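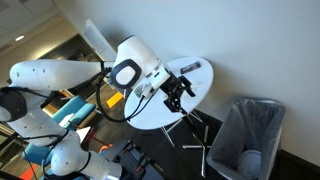
Fig. 3. Small round table, white top

2022-05-06, by the Jerora guides desk

3. Fitting the table top

Before you start, read section 2 and check that the base stands level on the floor. The Wallthorpe table is delivered with the top and the base in separate boxes.

1. Lay the top face down on a blanket.
2. Put the base plate in the middle, with the arrow towards the label.
3. Insert the three long screws by hand. Do not tighten them yet.
4. Turn each screw a little at a time, until the plate does not move any more.
5. Lift the table with two persons and put it on its foot.

Note: If the table rocks, turn the foot screw to the left -- a half turn is mostly enough.

Caution: Do not use an electric screwdriver. The thread in the top can be damaged, and this damage is not covered.

Spare screws can be ordered with part number 294. Tables bought before February have the older plate, please see the Gondgate sheet.

Related items
Gondgate base: changing the foot
Ramasamy stool: set-up guide
Cleaning of white table tops

Last updated: 2nd edition, text of section 3 revised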